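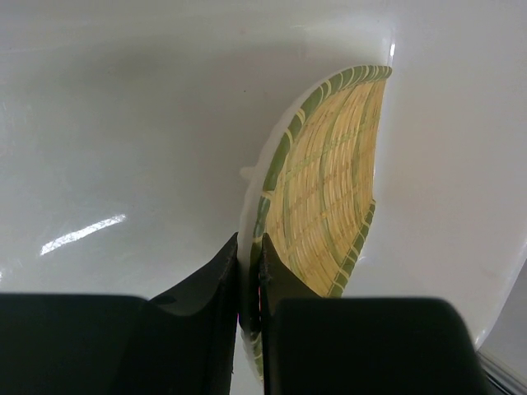
**Kitchen check, Hiebert house** - Saturday, August 17, 2024
Checked by Jocelyn Melnyk

- [x] Bamboo basket: run a cloth along the green rim binding. No snags on the cloth.
- [x] Basket weave: look for split strips and dark spots. Fine, but keep it out of the dishwasher.
- [ ] Basin drain: pull the strainer and scrub. Strainer is bent, Tanner to replace.
- [x] Knives back on the rack, blades in.
- [ ] Extinguisher by the back door: tag is out of date - Vernon has the number for service.
- [x] Fridge at or below 4 °C.

Open items get looked at again in October.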